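Contents Previous Next Index

4.3 Fingertip pads and cable slack

Do this section after the gripper has been bolted to the Havix wrist flange and before the first pick test. Repeat it every 200 operating hours and whenever a pad is replaced.

CAUTION: Set the arm to hold and press the stop button before reaching between the fingers. The fingers can close when power returns.

1. Open the gripper fully from the Drestar panel (Manual > Tool > Open).

2. Wipe both fingertip pads with a dry cloth. Do not use solvent. Replace a pad if its face is chipped or if the edge has worn round.

3. Seat each pad against the shoulder of the finger and tighten its screw by hand, then a further quarter turn.

4. Check the cable loops. Each must hang clear of the plates and brackets with the wrist in its home position. Move the wrist slowly to both ends of its travel and watch the loops. If a loop pulls straight, release the nearest clip and feed in more cable.

NOTE: A loop that is too long will catch on tall objects beside the work area. Keep it as short as full wrist travel allows.

5. Place a mug on the table below the gripper. Any mug with a loop handle will do.

6. Jog the arm down at speed setting 33 or lower. Stop with the lower end of the pad above the rim. 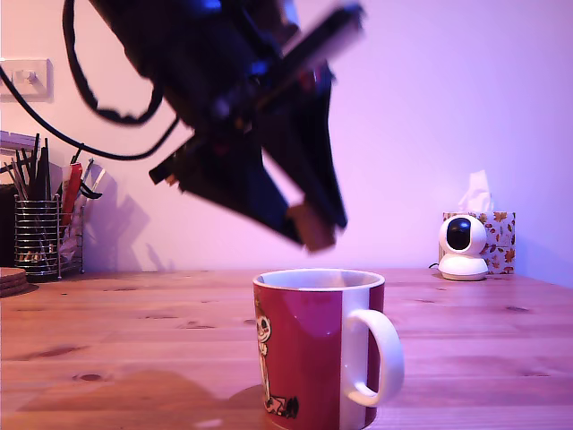 Figure 4-6. Pad above the mug rim, cable loops to the left and top of the gripper.

7. Confirm that the pad points at the mug and that no part of the cable is lower than the pad. Save the position as point 109.

8. Return to home and call point 109 three times. If the pad stops in a different place, retighten the flange bolts and start again from step 6.

CAUTION: Do not correct a shifted position by editing the saved point. A loose flange will shift again.

Enter the pad change in the service log with your initials. Pads are ordered from Deligiannis. Expected pad life is nearly 2000 grips on glazed ceramic.

Section revised 7 January 2022, D. Kaneko. Checked by L. Thaweesak.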